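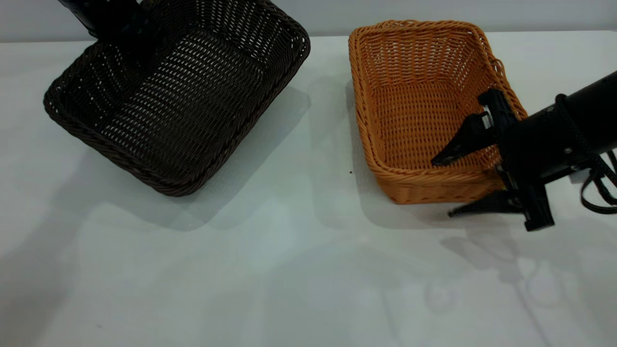 1/ OK so, thread on how my right arm tried to eat a basket. Well, the right arm of our two-arm setup. My own right arm is fine, thank you for asking, Mom.

2/ The job is the most boring thing you can imagine: grab a wicker basket by the rim, lift it a little, set it back down. One finger goes inside, one goes outside, close, up, down. Dark brown basket for the left arm, orangey tan one for the right. We call the program Ellik and I've been babysitting it for weeks.

3/ Wednesday, 18/03/2020, cycle 212. I'm typing up notes and I hear a creak. Then a crunch. If you've ever sat on old porch furniture you know exactly the crunch I mean.

4/ The gripper had closed on the rim and just kept squeezing!! The force limit was supposed to kick in way before that. It didn't. By the time I got my palm on the stop button the braid was squashed flat and a couple of strands had popped.

5/ And then the part that scared me. I hit stop, the left arm froze, and the right arm kept going for 3 more seconds. Slowly, sure. But it's a stop button. It has one job.

6/ I did NOT reach in. I wanted to (the basket was tilting and my hand was already moving) and I'm still kind of annoyed at my own hand. I pulled the main power and went and stood in the hallway for a minute.

7/ Taras Kobzar came over and we went through the logs together. The crushing was a settings thing. Somebody had loaded the profile from the Droletti job, where the parts are solid metal and you really do want to clamp down. Somebody was me. Hi.

8/ Why didn't I notice for 211 cycles? Because I'd only swapped it that morning, at cycle 209, when I restarted after a lockup. So it did a few hard squeezes that the weave put up with, and then one it didn't.

9/ The stop button took us most of the afternoon. The right arm's controller had been wired so the button sent it a "please finish up and pause" signal. The left one was on the real safety circuit. Same button, two very different answers, and we'd been trusting it since September.

10/ We only ever tested the button with the left arm moving. I went back and checked the sheet, and there's one checkbox that says "stop tested." One box, two arms. I ticked it myself.

11/ Fixes so far: both arms are on the safety circuit now. The test sheet has a line for each arm and a line for both moving together. Grip profiles have to be picked by name on restart, and it won't load the last one by default anymore.

12/ Jade Fothergill also made me put a hard ceiling on grip force in the controller itself, so even if I load something dumb it can't get up to metal-part numbers. She was very nice about it. She did print out the log and tape it over my desk though.

13/ Somebody's going to ask about the cables on the right arm, yes, they hang down in loops, no, they had nothing to do with it. I went looking because I really wanted it to be the cables. They're getting tied up anyway.

14/ Damage report: one basket, one ego. The gripper fingers are fine. We ran the stop test on each arm, then both together, and then again after lunch when I got nervous.

15/ If you run two arms off one button, please go press it while each one is moving. Takes almost no time. And if yours does the slow coast thing too, reply and tell me what controller you're on, I'm trying to work out how common this is.

16/ Oh, and I still need a replacement basket in the same size, tight weave, thick braided rim. The shop I got it from is out. Leads welcome!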